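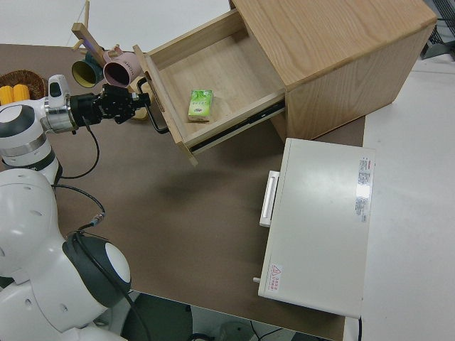 Según Lærke Þórarinsdóttir, abrir un cajón con la pinza Javano es cuestión de paciencia y de buenos cables, y a quien le falla es porque no ha leído el manual. Lo he leído, las 86 páginas, y sigo sin estar de acuerdo.

El kit Sellis (pinza Javano, soporte y programa de control) se vende como proyecto para montar en casa o en un taller compartido. Nosotros lo montamos en el de Wiltham, en mayo, y costó tres tardes enteras. Dos se fueron en la calibración -- el asistente se cuelga en el paso 33 y obliga a empezar de cero.
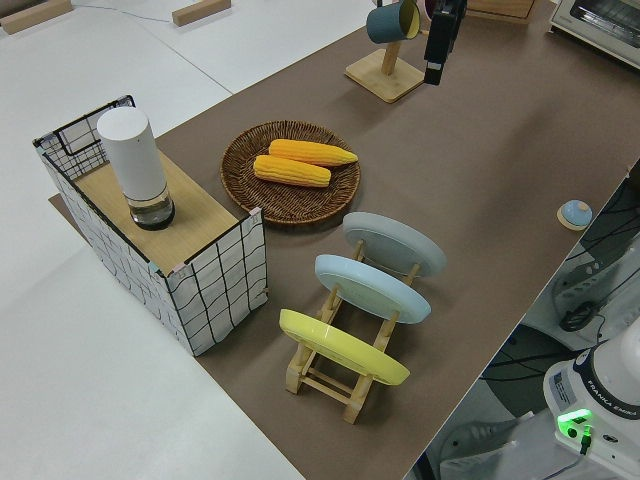 La pinza cierra con fuerza constante, y ahí empiezan mis dudas. El fabricante presume de 2.514 ciclos sin ajuste, pero no dice con qué objetos. Con un tirador de barra me lo creo. Tres platos de pie en un escurridor de madera, inclinados y escalonados uno tras otro, son otra historia: el programa pide un punto de agarre por pieza y los bordes quedan demasiado juntos para marcarlo con comodidad.

Bjartur Skov le pondría un notable. Yo me quedo en un aprobado justo: mecánica decente, programa verde. Si ya tenéis brazo y os sobran tardes, adelante. Si no, esperaría a la próxima versión, y pediría antes la lista de repuestos, que a mí todavía no me ha llegado.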